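Home Recipes Rambles About

Steamed buns, second go

Right. Quick one because I've got to be out the door soon and the sink is full.

Made buns again. Plain ones, no filling, Mitra Rostami's dough more or less, except I'd run out of caster sugar so it got raw sugar instead. Doesn't matter. 525 g flour, warm milk, yeast, bit of oil. Knead till your arms complain. Cover with a tea towel and leave it somewhere warm, I use the top of the dryer.

Things I did differently from September:

- less water in the base. Last time it spat everywhere
- let them sit nine minutes with the heat off before lifting the lid. Patience not my strong suit
- more room between them. I always crowd the basket and then they stick togther and tear

Electric steamer still going strong, love it, takes up half the cupboard. Do miss Mum's big old bamboo one but it went mouldy over winter. RIP.

Lid flat on the table, plate right beside the steamer so they don't have far to go. Four in this lot, between basket and plate:

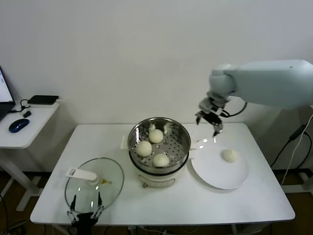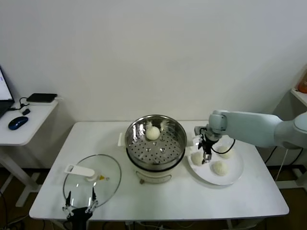

What to eat them with

Chilli crisp. Or butter and Vegemite, don't @ me. Ghazal Taheri reckons condensed milk and she's probably right, will try on the weekend. Leftovers go in the freezer in a zip bag, then a minute in the microwave under damp paper towel. Bit chewy but fine for brekkie.

Ok gotta run, will put the propper recipe up when I've typed it out.

9 comments | Share

Back to top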